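## 3.2 Session length and stopping behaviour 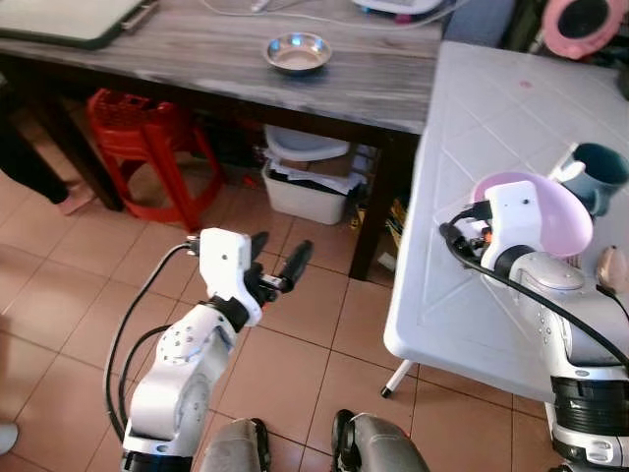
We recruited players of *Girnwood*, a single-player strategy game with a turn-based campaign, through two online forums and one university club. Of the 169 people who signed up, 142 finished the entry survey and agreed to share their save logs. The logs record the time of each manual save, each autosave and each exit to the desktop. They don't record what the player was doing away from the game, so a long gap with no input was treated as a break once it passed 20 minutes.

Across the study period the players logged 778 sessions. We dropped those in which the game crashed or the log file was damaged, leaving 668 for analysis. Most sessions ended within two turns of a manual save – a pattern Mollel and Karras also reported for the older *Sirnell* titles. Players who had turned autosave off tended to stop at the end of a chapter, even when this meant playing later than they had planned.

Figure 2. Two white robotic arms, one with its gripper open and the other holding a pink plastic bowl.

Difficulty setting had little bearing on when people stopped. Several players changed it partway through the campaign, and we coded each session by the setting in use at exit. Section 3.3 deals with players who abandoned the campaign and later started a new one.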